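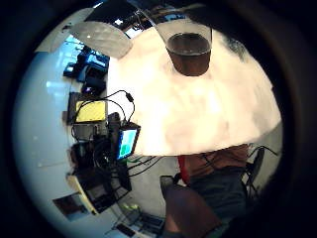 A dark brown drink in a clear plastic cup on a white tabletop.

Home | Food | Drink | Makers | Back Issues

THE LONG, COLD POUR

I used to think cold coffee was hot coffee that had been forgotten. Then I spent an October afternoon in Arnarcombe with Chutima Petchrat, and now there's a jar in my fridge at all times and my family has stopped asking about it.

Petchrat runs Rungrueang, a coffee counter with six stools and a line that starts well before ten. She serves the cold stuff in clear plastic cups, and I'm completely with her on that. Half the pleasure is looking at it! Good cold brew can be nearly black on top, then go a lovely warm brown lower down where the cup narrows and the light gets in. You lose all of that in a paper cup.

Her method is about as simple as cooking gets. She puts 100 grams of coarsely ground beans in a big jar, pours over 800 milliliters of cold water, gives it one slow stir and puts the lid on. It sits in the fridge overnight (up to 18 hours if she's making the strong batch) and goes through a cloth filter in the morning. By the time the grounds have had their fill she gets 525 milliliters or so of concentrate, and she never squeezes the cloth.

"People squeeze," she told me, wincing. "Then they say it tastes like pencils."

The beans come from Grimitz, a small roaster up the valley, and she likes them a shade darker than most shops do. The house blend is called Plakham. I got cocoa from it first, then something close to burnt orange, and I drank two cups standing up before I remembered to take notes.

She cuts the concentrate with the same amount of cold water and goes easy on ice. Milk is fine. Sugar is fine too, though she melts it into a syrup first so it doesn't sit in a gritty layer at the bottom. I tried mine with a spoonful of palm sugar syrup and a pinch of salt, and I've made it that way every morning this week.

The jar keeps for several days in the fridge. Mine has yet to make it past the second.

Like what you're reading? Sign up for our monthly newsletter. You can unsubscribe at any time.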